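Valalcombe Robotics Lab
Handout 4: Comparing two grippers on cloth and film
Last updated September 1, 2026
Print this page | E-mail this page

Read this before your bench session. Bring the score sheet from Handout 3 and a pencil. The arm will already be homed when you arrive.

You will run the same set of grasps with two parallel grippers, the Verville and the Gowda. Both have black fingers and both mount on the same wrist plate, so the swap takes four screws and one connector. Do not change the arm speed between grippers. The controller profile is called Eltness and is locked for this exercise. If it asks you to save changes, answer no.

Each group does 40 grasps per gripper. The first 13 are practice and do not go on the sheet. For the other 27, write down the item, the approach angle, the commanded opening and the result. A result is one of three codes:

H held for five seconds after lift
S slipped or dropped
M missed, fingers closed on nothing

If two layers come up when you wanted one, write H and put a 2 next to it. We look at those separately.

Wrist camera views, same bench:
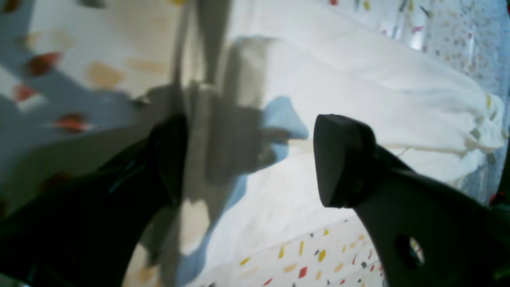
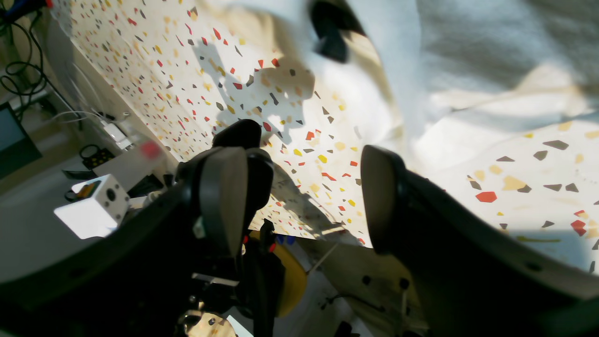 Approach angle is the part of this exercise that groups most often record badly. Write the angle the controller reports, and do not estimate it from the wrist view. The camera turns with the wrist, and in a strongly rotated view like the second one it is easy to lose track of which way the table runs. Use the chips in the table pattern as landmarks. Pick one you can find again, such as the red hexagonal chip near the right finger in that view, and note where it sits relative to the fingertips before you close. Shadows make poor landmarks. The gripper casts its own, and it moves when the arm does.

Focus is the second problem. The wrist camera has a fixed lens, and anything close to it goes soft. In the first view the left finger is badly blurred while the pad on the right finger is fairly sharp. Judge the opening from the encoder reading and use the picture only to check that nothing is caught between the pads. A thin, see-through item can be hard to tell from a reflection. If you are not sure, open fully, back off and look from the side.

White cloth on a pale table is also hard on the exposure. Leave auto exposure on for practice, then fix it at whatever value keeps the folds visible. Record the value. If the sun moves onto the table during your run, stop, set it again and note the grasp number.

Closing force: start at 19 percent and go up in steps of four. The limit for this session is 31 percent on both grippers. The film marks easily above that and then has to be replaced. Cloth will take more, but we want one limit for all items.

Swapping grippers:

Power down the tool flange. Wait for the light to go out. Unplug the connector before you loosen the screws. Support the gripper with one hand. After the new one is on, run the open and close test twice and zero the encoder. Groups that skip the zero usually find out at the first missed grasp and have to repeat the set.

For the write-up, give one table per gripper and a page of text at most. Report cloth and film separately. Say which gripper you would choose for each and at what force. If your numbers do not favor either one, say so. A difference of one or two grasps in a set this small should not be treated as a result.

Write-ups are due at the start of the next bench session. Late ones are accepted until the end of October with the usual deduction.

Contact: Lindsay Tamihana, Valalcombe Robotics Lab
Copyright 2026 Valalcombe Robotics Lab
Back to top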